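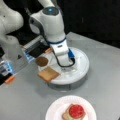

grey table, one arm reaching down

right, thread on moving my mum's recipes out of 4 carrier bags and into something a person can use. been at it since April. long one sorry

1/ first job was getting them all in one place. bags, the biscuit tin, backs of envelopes, two diaries from the 80s. 539 bits of paper. I numbered every one in pencil, top right corner, before reading any of it. do this. you will want to start reading. don't

2/ lots of doubles. she wrote the same ginger cake out 9 times and no two agree on the treacle. kept all 9, clipped together. the one with the most splashes on it goes on top

3/ after doubles and things cut off packets I had 455. still a lot of soup

4/ typing up. tried Tonder first, the recipe app. fine for new stuff but it wants an oven temperature and won't save without one. mum's say "hot oven" or "after the bread". so I was making numbers up and hated it

5/ moved to Smadi which is just a notes thing with tags. much better. I type exactly what she wrote, spelling and all, then a line underneath with what I think she meant. never mix the two

6/ tags I use – who it came from, what month she made it, does it need the big pan. that's it. had thirty odd tags at one point, binned nearly all of them

7/ handwriting. some of it is my gran's and some is a neighbour, Rosalinda Malabanan, who swapped recipes with mum over the fence for years. rang her. she read me three of hers down the phone from memory and corrected a fourth. "who put milk in that"

8/ turns out "Esari" written all over the margins isn't an ingredient. I'd been looking it up for weeks. it was the caff mum worked in before I was born. so those are the caff recipes and they make enough for forty people. explains the rice pudding

9/ scaling those down is a pain. eggs especially. if it says 15 eggs and you want a fifth, lovely. if it says 16 I just use 3 and have not had a bad one yet

10/ photos of the orginals – by a window, mid morning, no flash, page flat under a bit of glass from an old picture frame. 1,165 pics in the end, fronts and backs. DO the backs. best bread recipe was on the back of a gas bill

11/ paper itself has gone in plain boxes from Brudurico, the stationers by the station. not plastic sleeves, the old biro sticks to them and lifts off. learnt that on a chutney

12/ next is printing a few copies for the cousins. only the ones poeple ask for, maybe sixty. spiral bound so it lies flat by the cooker

13/ ginger cake q already in the replies – two tablespoons treacle, level, warm the spoon first. will type the whole thing out tonight after tea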